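Glaze fit and the dinner plate

A glaze is a thin layer of glass melted on to a clay body, and the two materials shrink by different amounts as the kiln cools. If the glaze shrinks more than the clay, it is left in tension and cracks into a fine net of lines, a fault called crazing. If it shrinks less, it is left in compression. A little compression makes the pot stronger. Too much and the glaze lifts off in slivers at rims and handles, a fault called shivering.

Most small potteries work with bought clay and adjust the glaze to suit. At Prerley, a tableware workshop with two electric kilns, Su-chen Siu went the other way. Her satin grey glaze had taken two years to get right and she did not want to alter its surface, so she changed the clay instead. The old body crazed under it within a month of firing. The new one, made up by the supplier Gudeck with extra fine silica, has stayed sound.

Silica in the body raises its shrinkage on cooling, which squeezes the glaze. The same addition in the glaze has the opposite effect, as there it melts into the glass and lowers the glaze's own shrinkage. Students often find this confusing, and Siu keeps both sets of trial results pinned side by side above the mixing bench.

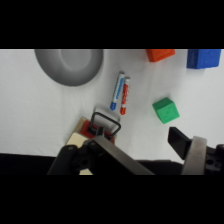 Testing is slow. A pot that comes out of the kiln without a mark may craze weeks later, particularly if the body is porous and takes up water. Siu's routine is to move test bowls between boiling water and iced water, then rub ink into the surface and wipe it off. Any crack holds the ink. She runs 24 cycles on each batch and keeps one piece back on a shelf in the packing room, where it stays until the following October.

Amedeo Parisi, who fires for several potters in the same yard, thinks the shock test is too kind to thick ware. "A heavy bowl warms through slowly, so the glaze gets an easier ride than it would on a thin one," he says. He prefers to glaze a narrow strip of clay on one side only and measure how far it bends in the firing. The bend shows which way the stress runs, even where no fault can be seen.

Firing matters as well. A body taken to too low a temperature remains open and will swell as it absorbs moisture, pulling the glaze into tension long after sale. Parisi puts cones on every shelf and does not rely on the controller. In his larger kiln the bottom shelf lags the top by a full cone unless he adds a soak of 69 minutes at the end.

Siu now sends out the grey ware with no warning about dishwashers. The white range is still on the old clay and still under test.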